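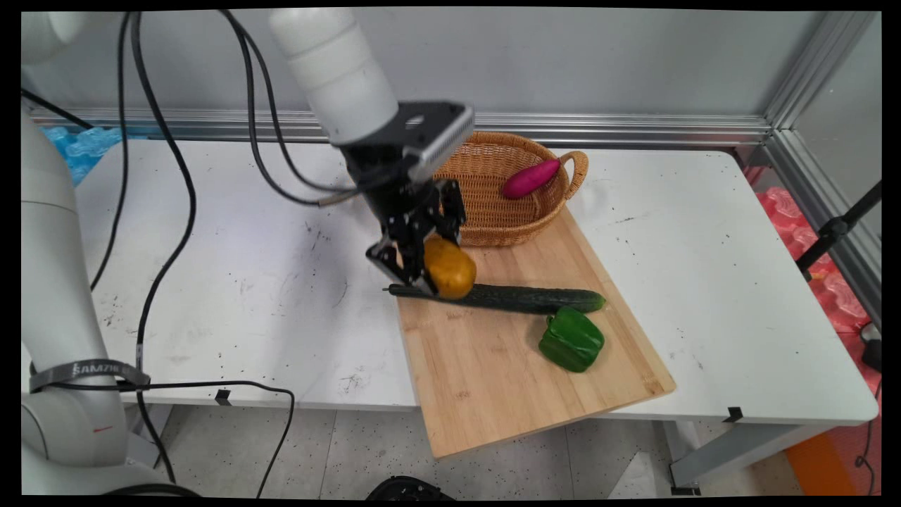 Planning the money side of a first robot cell is mostly a matter of asking dull questions early, and we get the same ones so often that Oda Eklund finally talked me into writing the answers down. Most of the people who write to us at Suvex handle produce or other soft, uneven goods, so I'll stick to that. A potato and a green bell pepper on the same cutting board are a fair picture of the trouble, really: one is a solid lump that a two-finger gripper can close around, the other is slick and lobed and lying on its side, and your budget has to cover both.

How much should I set aside beyond the arm?

More than you'd like, I'm afraid! The arm is the number everyone remembers from the quote, and then come the gripper, the wrist camera, the mounts, the cables, a table and the hours to put it all together. Ask for each of those on its own line. If a supplier gives you one lump sum, ask again, nicely.

Do I need a new table?

Usually no. A scuffed white tabletop works fine for trials, as long as it stands firm and the arm can reach all of it. Spend the money on a solid mount for the base instead.

Should I buy one gripper or several?

Start with one plain parallel gripper and keep 1,000 dollars back for spare fingers and pads. You will want to try other shapes once you've seen your own goods in them – long cucumbers and round potatoes ask for different things – and fingers are a lot cheaper than a second gripper.

Is leasing a good idea?

It can be, if your season is short or your product line changes a lot. Our usual lease runs 36 months, and you can buy the cell at the end of it. Birger Nyberg handles these and is very patient with people who want to see the sums both ways.

How long does it take from order to first use?

Plan on 20 weeks. Folks who want to be ready for the summer crop should have the order in well before March, and yes, we say this every year.

What should I send you before we talk?

A box of your real goods, please, including the ugly ones with spots and bumps. Tell us how many kinds you pack on one line (if it's more than 6, call first) and send a rough sketch of the floor with the power outlets marked. Wenche Nyberg opens the boxes, and she'd be grateful if nothing in them is too ripe.

Last updated May 24, 2021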